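Musau Lab shares new results on teaching robots tidy-up skills with hand-held grippers

FLOSTHORPE - October 2023

I've been waiting to write this one since June, and now I finally get to. Our lab has a new result out, the data and code are going up with it, and I'd like to tell you what we did in the plainest words I can manage (my co-authors have seen my plain words before and let me go ahead anyway).

The short version: we taught a two-armed robot to clear and reset a desk using demonstrations recorded entirely by people, with no robot in the room. The method is called Givitz. On desks the robot had never met before, it finished the full job in 63 percent of trials. The same learning setup without our new piece finished 31 percent. So we doubled it, and a bit more, with the same demonstrations and the same training time.

Now the longer version, for anyone who wants it!

Most robot arms learn this kind of work by being driven. Somebody sits at a control rig and steers the arms through the task over and over, and it is slow going. You also need the robot, which means you need the robot's room, and so every demonstration ends up being of the same table with the same lamp over it. Hand-held grippers get you out of that. A person picks up a pair, walks over to whatever desk is handy and does the chore. The printed marker cubes on the grippers let us work out where each hand is, and a head camera gives us the view from above. Plenty of groups work this way now and we make no claim to the general idea.

What bugged us was the two hands. When people tidy, one hand waits on the other all the time. You steady a bottle with the left and shift the cup with the right, or you hold off reaching for the pen until your other arm is out of the way. Older pipelines track each gripper on its own and learn two separate paths that happen to run side by side. Play those back on a robot and you get arms that are each doing something sensible and are bumping into each other while they do it. I watched a lot of that last winter - more than I'd wish on anyone.

Givitz records where each gripper is in relation to the other one as well as to the desk, and it learns which of those two matters more at each moment of the job. During a long reach, the desk matters. During a handoff, the other hand does. We don't label any of this. It falls out of the training, and I was truly surprised by how early in training it shows up.

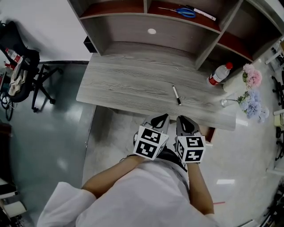
Musau Lab Research News, Vol. 31

We collected 321 demonstrations for this release. The desks were ordinary ones with ordinary stuff on them: marker pens, water bottles, cups, flowers in a vase, scissors up on a shelf. We asked people not to clean up beforehand. A pen lying at an odd angle is worth having in the data, and so is a bottle on its side, which is a pest for a two-finger gripper and gave us our worst scores by far. Clear plastic is hard to see and a curved side rolls when you nudge it. If you are picking a next project in this area, please take that one off our hands.

For testing we ran 164 trials on a two-arm robot over at Rudd, our partner site, on desks that appear nowhere in the training set. A trial counted as finished only when every object had ended up where it belonged and nothing had been knocked to the floor. No partial credit. We argued over that rule for a while and I was on the losing side, but I've come around to it.

A few limits, so you have them from us first. Givitz needs to see the markers. When both cubes are hidden for more than a moment, say when someone leans far in under a hutch, the tracking drifts and we throw that stretch away. Shiny floors and strong reflected light also gave the marker detector some trouble, and our fix for it is a filter that works well enough without being pretty. And the robot is slow. It moves at a fraction of the pace of the people it learned from, and we haven't tried to speed it up yet.

The release includes the demonstrations, the training code, the trial logs (failures too), and the print files for the marker cubes, sized to fit the grippers we use. If yours are a different shape you'll need to redo the mount, and there's a note in the package on how to recalibrate afterward. Read that note before you print a full set. We printed ours one size too small the first time and had to do the lot again.

Next up for us is kitchens, with wet counters and drawers that stick. We plan to start with loading a dish rack and go from there.

About Musau Lab
Musau Lab is a research group in Flosthorpe working on robot learning from human demonstration. The Givitz project is run jointly with Rudd.

Press contact
Reporters and researchers can reach us through the press desk at Musau Lab, Flosthorpe. Trial footage and the full paper are available on request.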